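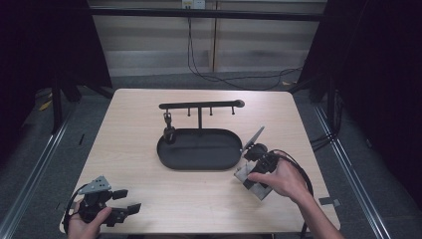 The hand-held grippers in use at the Flasten open day. The stand has four pegs on a single bar.

Visitors to the Flasten open day on October 3, 2026 were offered a timetable of short demonstrations, the longest of which took 16 minutes. Most of the questions went to Mélanie Gill, who runs the manipulation work there and who spent the day beside a small square table. We spoke to her between two sessions.

Her subject is the recording of hand tasks. A person works with a gripper in each hand, and the recordings are later used to train a control program called Ullix. Gill is careful about the wording. "We record a task being done," she said. "Whether a machine can then do it is a separate test, on a separate day, and I would rather people didn't run the two together."

The set now holds 738 recordings, of which 565 have passed checking. The remainder are kept but not used. Asked what fails a recording, she named timing first. "If the two hands drift apart on the clock, even slightly, the file is no good for two-handed work. You can't see it by eye. The checking script finds it." Dropped objects do not count as a failure. A drop followed by a second attempt is marked and goes in with the rest.

The stand was chosen after a trial of several household items. A peg is a narrow target, and anything hung on it has to arrive at the right height and the right angle. "With a flat tray you can be out by a finger's width and still be fine," Gill said. "With a peg you can't." The tray is part of the task too, as a place to pick things up from and put them down again.

Visitors who tried the tools tended to make the same mistake, according to Gill. They moved at the speed of a bare hand and closed the fingers too early. New operators at Flasten are given 21 practice runs before anything is kept.

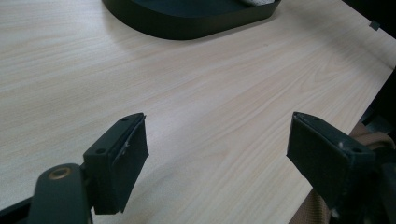 The pads at the fingertips took up a good part of the conversation. The earlier ones were bought in from a supplier, Penner, and were softer. They held small parts well but bent under a sideways load, and the bend did not show in the data. The present pads are stiffer. "You lose a little grip and you gain a finger that is where you think it is," she said. "I'll take that." Pads are changed on a fixed schedule, whatever their condition – a rule she described as dull and cheap.

The lighting is kept soft for the sake of the cameras. Dark parts against a dark tray remain the hardest case, and Gill does not plan to make it easier. Kitchens and workshops are full of dark parts, she pointed out, and a program trained only on bright ones would be of little use in either.

Another firm, Festik, has asked for a version of the hanging task with heavier objects. Gill has agreed to look at it but has set no date. The motor in the present gripper is rated for light work, and a larger one would add weight at the wrist. "People get tired, and tired people record badly," she said. "So the first thing to measure is the person."

The checked recordings will be used for the next Ullix test later in October. Gill expects the far peg to give the most trouble.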